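Speaker notes - "Small pots, small helpings: sharing out dried chilli"
Castville Community Food Evening, 05/10/2023

Opening. Say hello, thank everyone for coming out, and let them settle with their tea before starting. Mention that the talk is 60 minutes with a break for tasting, and that the handouts are by the door for anyone who'd like one on the way home.

Begin with the story of the big tub. We buy our chilli flakes in bulk from Pillai, and lovely they are too, but a big tub opened every day in a steamy kitchen soon loses its colour and most of its smell. I used to keep mine next to the kettle (pause for groans). When we started the Ilorel lunches we were getting through a fair bit of chilli, and a good deal of it was dull and brownish before we ever reached the bottom.

So, on to the sharing out. Ask who has a shaker at home with a lid that clogs - there will be plenty of hands. Flakes are awkward things, flat and light, and they like to lie across the holes and sit there. A gentle tap on the side does far more good than a hard shake, and it keeps the chilli off the table as well.
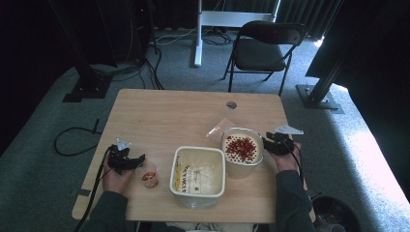

Slide 2: Chilli flakes on the shaker lid, with a few in the clear cup.

Leave the slide up for a while and talk about the cup. I like a clear one for this job, as you can tell at a glance how much you've got, and a few flakes are plenty for one bowl of soup. Taste first, then add more. You can always add, and I say this as somebody who once ruined a very large pan of lentils for the Castville supper.

Pass round the tasting cups now. Remind people not to rub their eyes! Water is on the side table and there's plain yoghurt for anyone who overdoes it.

After the break, go over storing: a cool cupboard, a lid that shuts properly, and the date written on the pot. Mine from February still smelt good in the summer, kept that way. Mention the Tuvow recipe booklet, which has the chilli oil that everybody asks me for.

Questions, then hand back for the raffle.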